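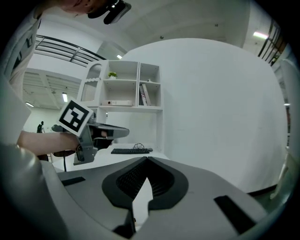

Study desk and wall shelving, Standlow House.

Study Areas at Standlow House

The study areas at Standlow House form part of the residential accommodation managed by the Brondetent Housing Trust. They are available to all residents of the Otville site and were refurbished in June under the direction of Lefteris Stamatopoulos, Head of Furnishings. The picture on this page shows one of the desks with its shelving, and the notes that follow relate to the furniture and its use.

The desk
The desk is white, with a flat top. A black keyboard and a small black mouse are set out on it, the mouse to the right of the keyboard. Residents may move both items to suit their work but are asked to return them before leaving. Cables should be kept clear of the front edge.

The shelving
White shelving is fixed to the wall above the desk and divided into open compartments. A small green plant stands on the middle shelf, and two books, one with a dark red spine, are kept upright in the right-hand column. The left part of the unit has an arched decorative panel with a rippled edge — a detail retained from the Kao range, which the Trust has used in its shared rooms for several years.

Partitions
A tall, curved white partition stands behind the shelves. Notices must not be taped or pinned to the partitions in any study area.

Use of the areas
There are 27 desks in the building, serving 130 residents. Each may be reserved for up to 4 hours at a time through the site office. Personal belongings may be placed on the shelves during a booking, but should be taken away at the end of it. Items left overnight are held at the office and may be collected from 9 a.m. Damage to desks or shelving should be reported on the day it is noticed, quoting the number on the underside of the desk.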